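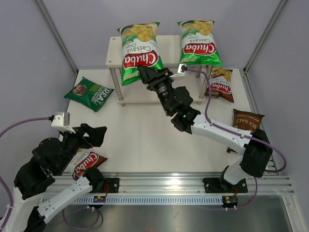
The two-arm station during the shelf stocking work, with chip bags on the table and on the small white shelf.

Brondari Two-Arm Kit: progress report to the Grandby Fund
5th April

Summary

We are a little past the middle of the review and it is going better than I dared to write in the proposal. The kit is set up, both arms run from the one control program, and we have moved on from blocks and boxes to bags of chips, which were the whole reason we asked for the money. Bags are hard! They slump, they slide, they crinkle into a new shape every time something touches them, and a kit that can cope with them is a kit that small stores and food pantries could get real use out of.

What we set out to do

The grant pays for a hands-on review of the Brondari kit as a small shop or a teaching lab would meet it: out of the crate, with the printed guide and the standard support plan, no special help from the maker. We agreed to report on setup, daily running, handling of soft packages, and what it costs to keep going. The final report will also set it beside the Drekudar kit, which we have on loan until August.

Setup

The arms bolt to black plates on a long aluminum rail at the front of the table, and I can't say enough good things about that rail. Moving an arm over is a matter of loosening the plate, sliding it and tightening up again. The light-colored walls at the back and sides were our own addition, and they have made the pictures from the wrist cameras a lot easier for the software to work with.

The guide is good on the mechanical side and thin on wiring. It gives one page to the camera cables, and that page assumes the arms stay more or less where they are. Ours don't. The purple cable to each wrist camera needs a generous loop so the wrist can turn, and a generous loop likes to drag across whatever is lying on the table. We have tried clips at the elbow (better) and a shorter cable (much worse -- it pulled tight on the far reach). This is the one thing I would ask Brondari to fix before anything else.

The soft package work

The task is simple to say. Bags lie around the table, and the arms pick them up and stand them on the top board of a small two-tier shelf. We use ordinary store chips: Chuba cassava chips in more than one size, plus a couple of other kinds, including a sea salt bag in dark brown that gives the cameras something different to look at from the green ones.

Our target for this period was 20 practice runs a day, and we have been reaching 30 on good days. That puts us past 1000 recorded runs in all, well ahead of the plan. A person guides the arms for each run, and the recordings are then used to train the arms to do it alone.

Here is what we have learned so far:

Gripping low on the bag is a mistake. The chips shift and the top folds over. Gripping near the seal works nicely, though the bag then swings on the way up and the arm has to wait a moment before setting it down.

Standing a bag up is much harder than lifting it. A bag that leans over the front of the shelf needs a gentle nudge from the fingers, and learning that nudge has taken more practice than the pick itself. I was delighted the first time an arm did it with no one guiding it.

Bags that end up tucked against the shelf, or close to a side wall, are still the weak spot. The gripper fingers are slim enough to get in, but the wrist above them is bulky. Using both arms, one to drag the bag clear and the other to lift, looks very promising and we want to spend much of the next period on it.

Wear and support

We have replaced one set of finger pads. The arms themselves have given no trouble. Support answered our cable question within 6 days, politely and with a drawing attached, although the drawing was for the older wrist mount. We wrote back and are waiting to hear.

Chips are a running cost we should have put in the budget. A bag holds up to a good deal of squeezing, but once the contents are mostly crumbs it handles differently and we swap it out. The spend so far is small and has come from the supplies line.

Changes to the plan

We would like to push the frozen goods test back and bring the Drekudar comparison forward, while the chip task is fresh and the table is laid out for it. The Opoku teaching lab has offered us bench space for the second kit, so both could run side by side with the same bags. No extra money is needed for this, only your agreement to the new order.

Next period

Two-arm picks from the tight spots around the shelf.
A better cable route, tested over a full week of runs.
The same chip task on the Drekudar kit.
A first draft of the setup notes for small shops, with our wiring pages added.

The raw run log and the supplies receipts are in the shared folder. Visitors from the Fund are very welcome to come and guide an arm themselves -- it takes a few minutes to learn and it is great fun.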